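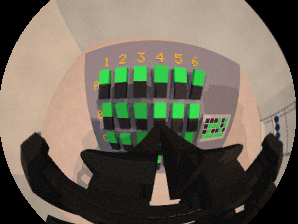
Joketti Radio Talent Hour Listings

README, last updated in July

Joketti is a list of amateur singing acts that went on local radio talent shows, typed up from station logs and old program sheets. It covers 122 broadcasts and just over 2,000 acts, and there are some wonderful names in it (look up the yodelers, please!).

Files

acts.csv: one row per act, with hometown and song title
shows.csv: one row per broadcast
notes.txt: spelling questions still open

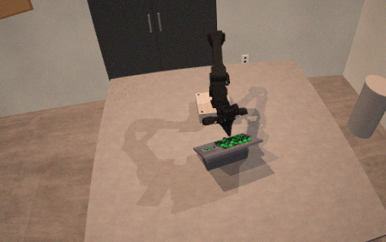 Simulated table with arm and keyboard-like device.

Known gaps

The Clusden logs are missing 4 broadcasts, and 60 acts have no song title. Trios are listed under the group name, with singers in the "members" column.

Credits

Typed by Kazimiera Duda, checked by Saodah Entili. Corrections are very welcome, and so are family stories!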